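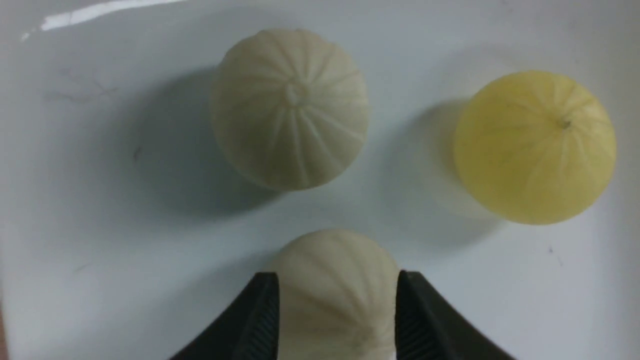 Buying a robot takes much longer than buying a toy. A school, a museum or a company must first decide which job the robot is going to do, and then write that job down in plain words. At the Trotstead Learning Centre, the job is to pick up small, round things gently and put them in a box. A robot for this work needs the right kind of fingers. The two black fingers on either side of the lower ball have fine ridges on the inside, a little like the grooves on the sole of a shoe. The balls have grooves as well, so the buyers must ask whether the fingers can hold a bumpy shape as well as a smooth one.

What does the money pay for?

The money set aside for a purchase is called a budget. The robot arm is usually the largest part of it, but other things must be paid for too. The Centre's list includes a strong table, a small camera, training for the staff and spare finger pads. One set of pads from Karagiannis costs £30, and the Centre plans to buy 3 sets each year. The training costs £936.

How do buyers choose?

Eftychia Spanos, who plans equipment for the Centre, asks each seller for a written price, called a quote. She then compares the quotes line by line. Dustar offered a lower price for the arm, while Brimby included repairs for the first 13 months. A cheap arm may cost more later if repairs are not included.

Words to know

Budget: a plan for spending money.
Quote: a price that a seller writes down before you buy.
Spare part: a piece kept ready to replace a worn one.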